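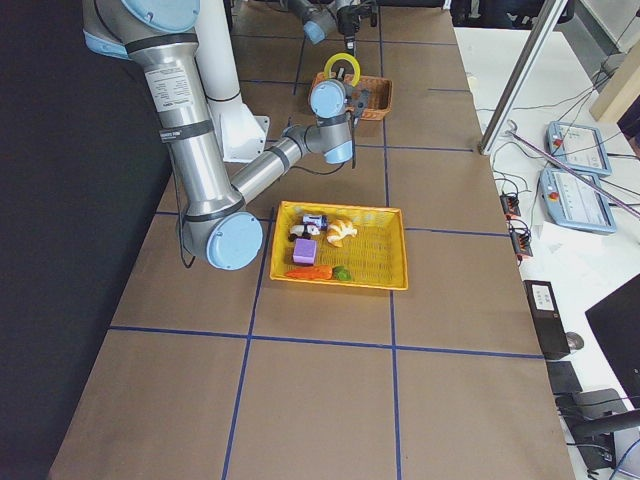 Figure 3.1. The shared bench at Wustberg, with toys in the yellow basket and the pendants on the side desk.

Chapter 3
A Table Is a Coordinate System

Every workshop build begins with an argument about the robot and ends with one about the table. Maya Khasawneh and Jad Karam spent most of January on the first kind. The second kind began when a toy carrot was picked up perfectly, twice, and then missed by the width of a thumb after somebody leaned on the bench.

Kraft paper and blue tape are cheap, and they will teach you more than the manual does. A taped grid gives you cells to name, edges to measure from, and an honest record of how straight you can lay tape (not very). In this chapter you will mark out a table, choose an origin, and teach the arm where that origin is. You will then do it again, having chosen a corner the arm can't reach.

We use toy food and farm animals throughout. A croissant is an awkward thing to grip – curved, ridged and different from every side – and it costs less than whatever you were hoping to pick up instead.

Before you start, find the red stop button on your teach pendant and press it once on purpose. Readers who skipped Chapter 2 should go back for the section on reach. It is short, and so is the arm when you need it to be long.

3.1 Choosing an origin

Stand where you will stand when the arm is running.

Last updated February 2026
© Skolari Workshop Texts | Contact | Back to top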